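Paper on the bench: why an old covering is coming back

28 Mar 2018

Kraft paper has protected work surfaces for as long as it has been sold on a roll. It lost ground to rubber matting and wipe-clean laminates, which last longer and look smarter. Over the past year, however, several small workshops have gone back to it, and suppliers such as Pliton have widened their ranges to suit.

The material is simple. Unbleached softwood pulp keeps most of its long fibres, and long fibres resist tearing. Bench grades are usually sold by weight per square metre. A 90 gram sheet is enough for sorting, packing and light assembly. Where tools are dragged or parts have sharp corners, 200 gram stock is the safer choice, although it is stiff and holds the curl of the roll for a day or two after cutting.

Curl is the most common complaint. The usual cure is to cut the sheet slightly long, lay it with the curl facing down and weight both ends overnight. Paper also grows across the grain as the air becomes damp. A sheet taped tightly on a dry morning in February may show ripples by the afternoon if the heating goes off. Leaving a small gap at each long edge allows for this.
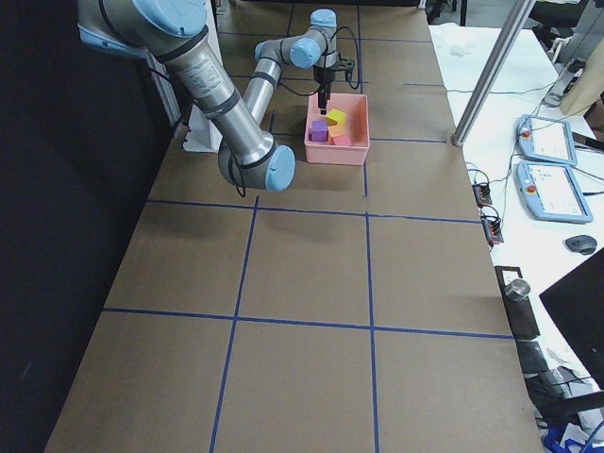
Brown paper on a long work table, marked out in large rectangles with dark blue tape.

Tape needs as much thought as the paper. Parcel tape grips well but lifts the top fibres when removed, so any change of layout means a new sheet. Low-tack masking tape comes away cleanly for the first week or so — after that the adhesive begins to creep into the surface. Cloth tape lies flat and takes wear, but its thickness leaves a ridge that can catch small parts.

At the Flustosgate packing rooms, paper replaced green rubber matting on 518 benches. Staff there write batch notes directly on the surface, then cut out and file the relevant piece when the job closes. The rooms order in lots of 1,000 metres and change each sheet once a fortnight, or sooner after an oil spill. Plain kraft soaks up oil quickly and passes it to the bench beneath.

Coated versions deal with spills better. Ninh sells a sheet with a thin wax layer on one side, and Ponirero offers a similar product with a plastic film. Neither takes pencil well, and the film version cannot go in with ordinary waste paper. For dry work, the uncoated roll remains cheaper and easier to dispose of. Rolls should be stored on end, off the floor and away from outside walls.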